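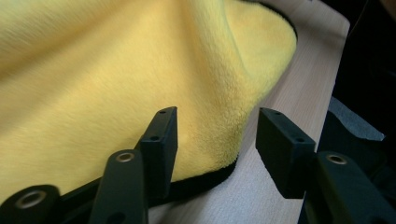
yellow cloth, pale table, Friday mood

ok so I finally want to talk about the year I spent trying to live without a car, because three of you asked and I keep answering in pieces

quick background. I sold the hatchback in April. It needed a new clutch and the quote was more than I paid for my first two cars combined. I cried a little in the Medik parking lot (that's the garage, great people, no complaints) and then I took the bus home

the bus home took 55 minutes. The drive there had taken 13. I want to be upfront about that number before anyone tells me transit is just as fast where they live. Lucky you! It is not as fast where I live

first month was mostly me being cold and early. I had no sense of how long anything took so I'd leave with a huge cushion and then stand outside a closed dentist's office eating a granola bar

second month I got cocky and missed everything. Missed the 7:40, missed my cousin's kid's recital, missed a haircut I'd waited weeks for. Had to write a lot of sorry texts that spring

groceries are the thing people ask about most. I used to do one giant trip every two weeks and fill the trunk. Now I go a few times a week and buy what fits in a backpack plus one tote. I throw out way less lettuce. I also pay more for rice because I can't deal with carrying the big bag

cat litter is the exception. Cat litter gets delivered. I tried carrying it once, from the Clisier stop all the way up the hill, and had to sit on a stranger's wall halfway. She came out and gave me a glass of water. We wave now

someone asked about money so here you go. I put aside 200 a month, what I used to spend on gas and insurance, and paid for everything out of that: bus pass, the occasional cab, litter delivery. Most months there was some left. The month of the wedding there was very much not some left

oh the wedding. Two hours out of town, no train, and the only bus got in the night before. I ended up begging a ride from Aarti Gautam, who I'd met exactly once at a baby shower. We talked the entire way there and the entire way back and now she's one of my favorite people. So that's one friendship I can put down to the clutch

things I miss, in no order: singing loudly. Leaving a sweater in the back seat for months and finding it again. Drive-thru fries at 10 pm. Being able to say "I'll come get you" when someone's having a bad night. That last one is the real one and I don't have a fix for it

things I don't miss: parking on Birhane Street. Ever. Circling the block with ice cream in the bag. The noise the front left wheel made that three different people told me was "probably fine"

shoes! I went through shoes like crazy. Bought a cheap pair in the summer and the soles were smooth by fall. Spent real money on the next ones and they're still going. If you're going to try this, buy the shoes first, before the fancy backpack, before the rain pants

(get the rain pants too though. I held out on those way too long out of vanity)

the 333 is my bus, if you're local. It's the one that goes past the library and then does that weird loop through the Doltance lot where no one gets on or off. The morning driver hums. I've started recognizing the songs and I'm pretty sure last week was all Motown

some of you asked if I got fitter. A bit? I can do the hill without stopping now. I also eat a lot more pastries because there's a bakery right at my transfer and a 9 minute wait, so I think it evens out

would I do it again – yes, with the shoes. Would I tell everybody to do it – no, if you've got two kids and a night shift I'm not going to lecture you about the bus. I live alone with one cat and I work days

replying to a few at once: no I haven't tried an e-bike, yes I've thought about it, my building has nowhere to lock one up except the stair rail and the lady on the ground floor has opinions about the stair rail

also yes, the cat still goes to the vet. She goes by cab, in her carrier, and she yells the entire ride. We tip well

anyway my stop's coming up, will answer the rest tonight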